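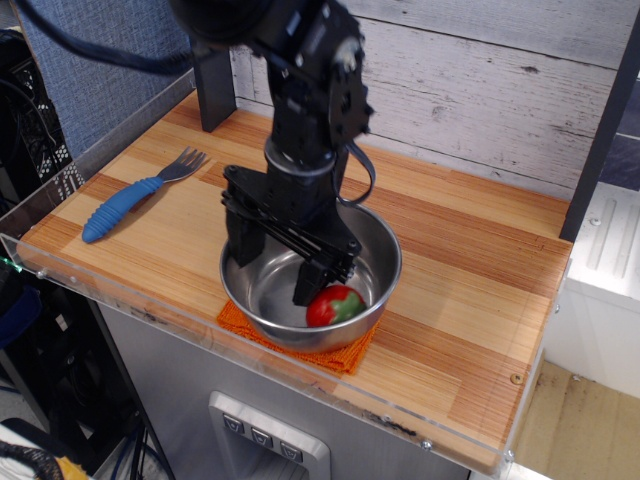
Founder Diaries

Blog > Founder Diaries > Money stuff

So I finished the Skiston accelerator last month and I've had enough sleep now to write about it! 13 weeks, one shared desk, and more pitch practice than any person should do before breakfast.

Quick recap if you're new: Zedis is my appointment reminder app for small clinics. When I applied I had 40 people on a waiting list and a very ugly login page (still ugly, sorry).

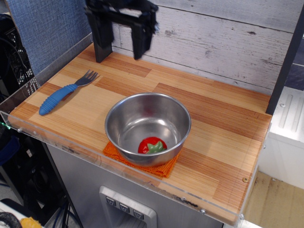 Gripper over the board.

The best part was the mentor hours. Mine kept asking who pays, and I kept answering with who uses it, and it took me until November to hear the difference. Clinics pay – patients just get the texts. I rewrote the whole deck that night.
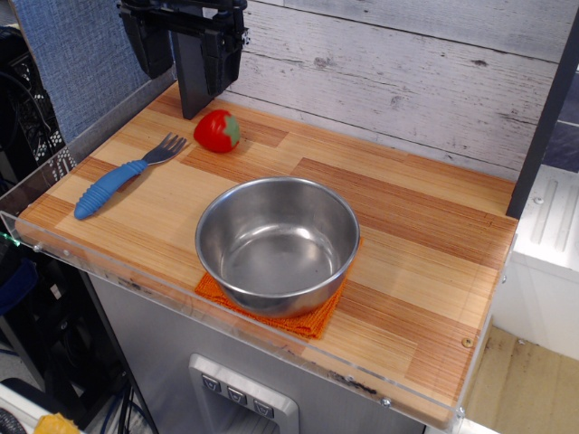 Toy tomato and a blue-handled fork.

Money, because you always ask. The program gave us $2,000 in travel costs and I spent roughly $500 of it on trains to Leblanc, where my first two clinics are. Worth every cent, even the time I went on the wrong Wednesday. 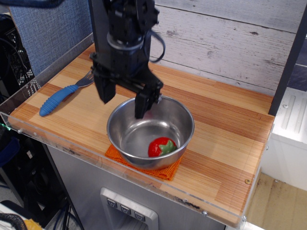
One finger in the bowl.

Would I do it again? Yes, but I'd go in with a cofounder. Pitching alone is fine, it's the ride home alone that gets you. I'm talking to somebody from the Tatach meetup now, so fingers crossed, and I'll post when there's something to tell.

Recent posts
My first paying clinic
What I cut from my pitch deck
Notes from the Tatach meetup

This blog uses cookies to remember your settings. OK / Read more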